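Choosing a Supplier for Hospital Delivery Carts

Our review of automated delivery carts for the Poridcombe site closed in September. Of the suppliers contacted, 3 returned complete proposals: Salico, Győri and Melline. The remainder either declined or sent a brochure without prices.

Salico offered the shortest delivery period, at 19 weeks. Győri quoted 22 weeks but included staff training on both shifts. Melline could not confirm a date, and its service contract excluded battery replacement — a significant omission for carts that run overnight.

Readers have asked about annual maintenance. The lowest figure we received was $3,153 per cart, with parts billed separately. 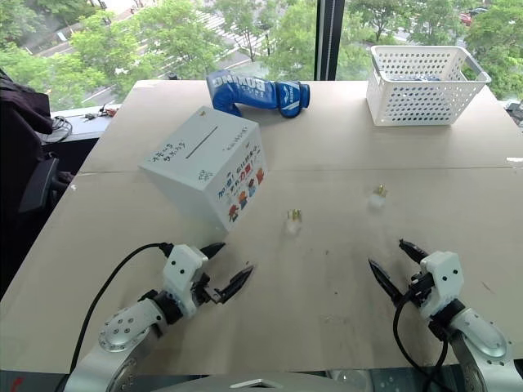 Elevator access remains the unresolved matter. Each supplier requires a control module in the elevator car, and the building owner must approve the work in writing before any order is placed. Applications are reviewed on the last Friday of the month. Pharmacy deliveries will continue by hand until approval is received, and the lockable drawer option will be priced again at that time.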